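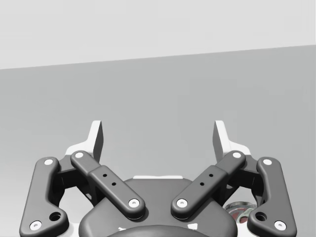

Our club's sorting task in Olteo: which item first?
Posted by Prelard

We meet at 7 and my lot always argue over this! 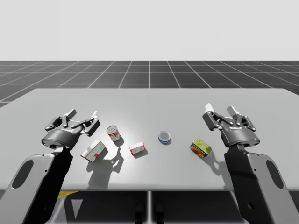 Clelter
Start with whatever is easiest, I'd say. With a tin, a box and that SPAM set at an angle, I'd do the plain round can first.

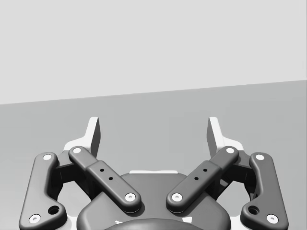 Do both arms need to move at once?
One at a time is fine for beginners.

Atinga
Same as above, good luck! 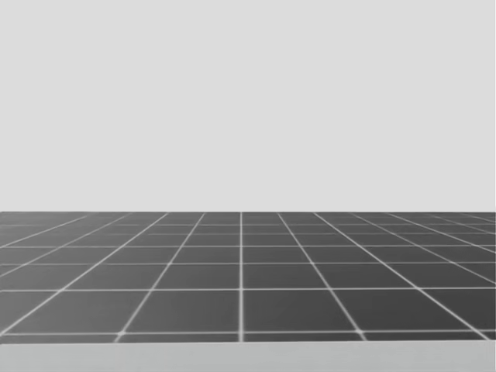
How many tries should each pupil get?
We allow 19 a term.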